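# Slow hands are good teachers

At Stolholm we teach the arm by hand. A person puts on the glove, does the task, and the recording becomes the lesson. Many colleagues prefer remote control, and Elikem Lamptey has argued for it in our newsletter. I respect his arguments, but I do not share his conclusion.

With a joystick you feel nothing. You learn to be careful in the way of the machine, and then the machine learns your fear. With a glove you bring the habits of your own body, also the bad ones, and I think this is more truthful.
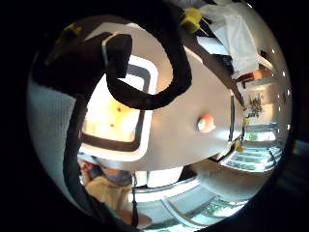
*Seen from the hand-held gripper: padded thumb, cable loop and ceiling light.*

The price is tiredness. In February I recorded 140 demonstrations and we kept 88. My wrist was sore and the last ones were poor work. Elikem would say that a joystick does not hurt the wrist – and he is right.

Still, I would sooner have 88 honest movements than a bigger pile of stiff ones. What I ask of our managers is modest: shorter sessions, a lighter cable, and the operator's name beside the data. Whoever teaches a robot has a trade, and should be paid for it.

Mirjana Atanasov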